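Prudura 条纹床罩,双人床用。珊瑚粉 / 三文鱼粉 / 白,宽竖条,中间夹细白线和深红线。二月补的货,现货不多。

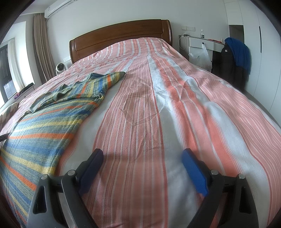 ## 规格

- 货号:932
- 幅宽:200 cm
- 面料:全棉斜纹,色织,不是印花
- 洗涤:30 度以下机洗,深色分开
- 包装:无纺布袋,一袋一条
- 不含枕套。枕套另拍,同花色暂时缺货

## 颜色

粉色系,偏暖。配红棕色木床头很稳,白墙也行。灰色床架的客人反映有点跳,自己斟酌。窗帘建议素色,灰褐、米色都压得住,别再上花的了。

不同批次会有轻微色差,要两条以上的请一次拍齐,我们从同一卷里裁。分开下单不保证一样。

## 尺寸怎么选

量床垫,别量床架。长、宽、厚三个数发给客服,厚度别忘了,一大半退换都是厚度没报。想让两边垂下来盖住床沿的,要大一号。床头有卷边或者凸出来的横档,罩子铺到床头板前面就停,不用往后塞。

边是双针卷边,四角直角,没有松紧。要松紧款看 Trokard 那个系列,花色少一点,价格也低一点。

## 皱不皱

会皱。全棉就是这样,坐一下躺一下都有印子。刚拆包折痕比较明显,喷点水,拉平,晾一晚上就好多了。着急就中温熨,反面熨。烘干机可以用,低温,趁微热拿出来马上铺。

## 搭配

床上再放一条毛巾毯,午睡盖。彩条的也可以,蓝橙黄绿那种跟粉条放一起反而热闹,夏天开空调刚好用得上。怕乱的话选 Holmgren 的素色薄毯,米白和浅灰两色。

靠垫:米色带暗花的最好配,店里有,搜“靠垫”就出来了。

## 发货

下午 5 点前付款当天发,之后的第二天。仓库在 Povavlow,偏远地区多等一两天。

酒店、民宿批量要的,满 3000 元可以开专票,另外送样布一块。找 Joanne Horrocks,邮件注明货号和数量就行,不用写太长,她会回一份报价单,有效期看单子上写的。

## 退换

没下过水、吊牌在,可以退。洗过的不收,质量问题除外。开线、跳纱请拍清楚一点,连吊牌一起拍,不然客服还要再问一编。

加急单先问库存在拍。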